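Workshop notebook, January, a bit after 4 in the afternoon

Back on the hide glue. I finally cleaned out the little double pot last night and started over with a fresh batch, because the old one smelled like something had crawled in there to retire. 200 grams of the Piren pearls, cold water to just over the top, left to swell until morning. They came up nicely, fat and see-through all the way to the middle, no hard bits when I squished one between my fingers.

The job is the Manolakis chair (the one with the wobbly back legs and the awful green paint under the seat). Both rear joints came apart with warm water and a lot of patience. I did try tapping first and got nowhere, so please, if you work on the second chair, go straight to the water! Scraped the tenons, sanded one with 80 grit and left the other bare. I know, I know, two variables at once would be bad, but this is one chair and I was curious.

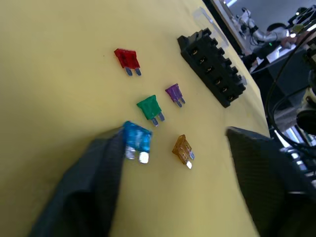 Anyway, the bare tenon went together better. The sanded one had gotten a hair loose and I ended up wrapping it with a shaving from the Grornard plane, glue on both sides, then a slow push home. It squeezed out all the way around the shoulder, which made me very happy. Clamps on at lunch, and I'm not touching them until tomorrow no matter how often I walk past.

Open time is still my big headache. The shop was chilly and the glue went to jelly while I was hunting for the second clamp (it was hanging on the door, of course). Villau's booklet says to warm the parts first, so I stood both legs by the heater for a while and that helped more than anything I did to the glue itself. Could try a pinch of urea next time, but I'd want to do it on scrap.

Leftover glue is in the fridge in the jam jar, labeled, lid on tight. Please don't heat it again past hot-tap warm, it's already been through two rounds.

Still to do: pull clamps, check the legs on the flat board, scrape the squeeze-out before it goes glassy. Also order more pearls, the 1000 gram bag this time, we go through the small ones way too fast.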